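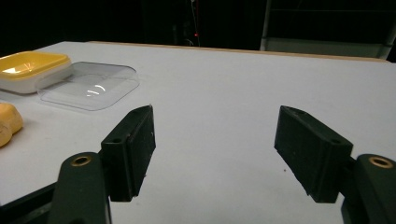 White tabletop with a wood-colored edge. Sat 11 July

Jernham Sirero review: a small keyboard with a big soft heart

I have been putting off writing this one for weeks, mostly because every time I sit down with the Sirero to check some detail (does the tremolo reset when you change sounds? it does, and I wish it didn't) I end up playing it until dinner. So take that as the short version if you're in a hurry. For everyone else, get a cup of something and settle in.

The Sirero is the new songwriting keyboard from Jernham, and if you've read Dagdag for any length of time you'll know I have a soft spot for instruments that want to sit in the corner of a kitchen or a bedroom and be ready when a tune comes along. I grew up on a home organ with a rhythm section that could only do waltzes and something called Beguine, and I have been chasing that feeling ever since. My last keyboard was bought in 2000 and it has served me through two bands, one wedding I should never have agreed to play, and more half-finished songs than I care to think about. Replacing it felt a little like a betrayal.

First impressions, then. There are five octaves of full-size keys, and they are lovely. Light, yes, lighter than a piano player will want, but they come back up quickly and they don't clack. I can play late at night with headphones on and not wake up the house, which I could never say of the old one. The touch response comes set a little too stiff for me. Go into the settings and choose Soft, play on that for a day or two, and then decide. I went to Soft and never went back.

Now the sounds. There are 192 of them, and I'll be straight with you, I use maybe a dozen. The electric pianos are the stars. There's one called Worn Felt that sits right in that smoky place between a bell and a thumb on a table, and I wrote most of a song on it the first evening. The organs are very good too, a bit breathy in the low end, and the two reed organs have a wheeze that made me laugh out loud with happiness. I've been on a big Vurkolico kick this summer (if you don't know them, start with the slow songs and work outward) and so much of what I love on those records is a plain old chord held down for longer than you'd think anybody would dare. The reed organs on the Sirero were made for exactly that. You hold a chord, and it moves a little underneath you, and suddenly you've got a second verse.

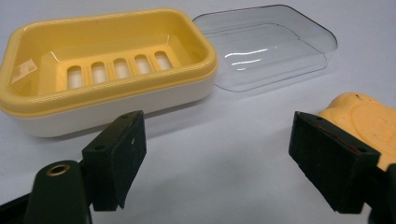
Photo: Dagdag

The strings I'm less sure about. The big ones sound like the music they play while you're on hold with the bank. There is a smaller setting, Quartet, that does much better if you keep to the middle of the keyboard and turn the reverb down. The brass I would leave alone altogether. The choirs are silly, and I enjoyed them more than I expected to, especially with the tremolo all the way up.

What about the recorder? This was what sold me on the thing in the first place. You press one button and it starts catching whatever you play, with no click track and no menu to fight through, and you press the same button again to stop. It keeps the takes in a list, newest at the top. When I'm writing I tend to lose the best idea of the night in the ten seconds it takes me to find my phone, so having the button right there by my left hand has been a real change for me. I've got a pile of little sketches on it now, some of them terrible, and I can go back and hear where a melody was before I started fussing over it.

The naming of those takes is a pain, though. You turn a knob to pick each letter, one at a time, and the knob is a touch too eager, so I have a take called "Novembes" that was meant to be "November" and will have to stay that way. Jernham, if you're reading, please let us plug in a computer keyboard!

The built-in speakers are fine for company and not much more. They have a warm middle and hardly any bottom, so if you write with your left hand down low you'll find yourself wondering where it went. Through headphones it's a different instrument, wide and deep, and through my little practice amp it was better still. I took it to a friend's living room for a songwriters' evening and it filled the place nicely with the amp at a quarter of the way up. A couple of people asked what it was, and one of them spent so long on it that I had to ask for my turn back.

A few smaller things, in no special order. The music stand is flimsy and mine leans to the right. The power cord is long, bless them. The sustain pedal in the box is one of those square switches that skates across the floor, and I swapped it for my old one after a single evening. The manual is short and well written, with a page at the back on simple chord shapes that I would have treasured as a kid. The volume knob has a good weight to it. I do miss having a pitch wheel, which I hardly ever used on my old keyboard and now find myself reaching for all the time.

Would I tell you to buy one? If you're a trained pianist looking for something to practice on, I'd say keep looking, the keys will frustrate you. If you perform a lot and need to jump between sounds in the middle of a song, the little hiccup when you switch may bother you too. But if you write songs, or mean to, and you want something friendly that turns on fast and sounds good with one hand, I think you'll be very happy with it. I am. The old keyboard is in the hall closet for now, and I haven't made up my mind about selling it.

Good: electric pianos, reed organs, the one-button recorder, quiet keys
Less good: big strings, naming takes, the pedal, no pitch wheel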